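Sorting and Storing Hair Accessories: Frequently Asked Questions

Floreck Home Notes. Last updated September 2026.

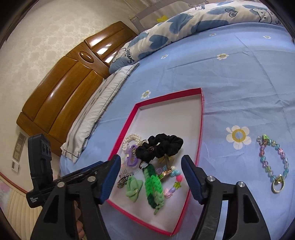 Most of the questions we get come from parents and from people sharing a bathroom drawer. The answers are kept short. If yours isn't covered, use the contact form and Arnulfo Betancur will reply, usually within 2 working days.

Where do I start if everything is in one pile?

Tip it all onto a bed or a towel. A plain sheet is best, as small clips are easy to lose on a patterned one. Pull out the big soft things first, meaning scrunchies and fabric bows. They take up most of the room and hide what is underneath. Then do the clips, then the elastics, then whatever is left.

Do I need to buy a box?

No. The lid of a shoe box or gift box works well for sorting because it is shallow and you can see to the bottom. For storage, use the box itself and keep the lid for a tray on the dresser. If you do want something with compartments, the Wokum drawer insert fits most bathroom drawers. Measure the inside height of the drawer before ordering. The insert can't be trimmed.

Should I sort by color or by type?

By type, for almost everyone. You look for a claw clip or a scrunchie first and think about the color second. Color sorting looks good for a week and then falls apart. The exception is dance and gymnastics, where a team color is needed on the day. Keep those in their own zip bag with the team's name on it.

How should pearl clips be stored?

Lay them flat, away from metal clips with teeth. The beads on most of them are glued, and the coating scratches. Don't hang them by the beaded part. If a bead comes off, save it in a small envelope and use a jewelry glue that dries clear. Hot glue tends to let go on metal.

What about rhinestone and glitter clips?

Same advice, and keep glitter away from fabric. A scrunchie stored with a shedding glitter clip will carry it into your hair and onto the pillowcase. A snack bag for each glitter clip is enough.

Can scrunchies be washed?

Yes. Cotton and polyester ones can go through a cold wash in a mesh bag. Wash silk and satin by hand with a little mild soap, then press them in a towel. Dry them all flat. The dryer shortens the life of the elastic. Velvet can be hand washed too, but expect the pile to look crushed until it is completely dry.

And plastic clips?

Warm water, dish soap and an old toothbrush. Open the clip and brush around the hinge, where hair product collects. Dry it open. Don't soak anything with a metal spring.

Where do bracelets and charms go?

Keep them out of the hair box if you can. Strings of charms catch on clip teeth, and elastic bracelets get nicked and snap later. A small dish or a second lid is fine. If a child wants everything in one place, put the bracelets in a pouch inside the box.

My daughter won't part with any of it. Any ideas?

Marthinus Cele, who wrote our kids' rooms guide, suggests two boxes. One holds what gets worn on school days and stays by the mirror. The other goes on a shelf and can be swapped in whenever she likes. Go through the shelf box in February or so and ask again. Children often let things go the second time.

What should be thrown out?

Elastics with the core showing, clips that no longer close all the way, and anything with a sharp edge where a stone used to be. A single clip from a pair is worth keeping if it still holds.

Can I donate used accessories?

Rigid clips and headbands in good shape, washed, are often accepted by thrift stores. Call first. Used elastics and scrunchies usually aren't taken.

What age are small clips safe for?

Follow the age on the package. Many sets with beads or charms are not meant for children under three. Take clips out before naps and bedtime at any age.

Do you sell the Magagula hanging organizer?

Not at the moment. We will list it again when it is back in stock.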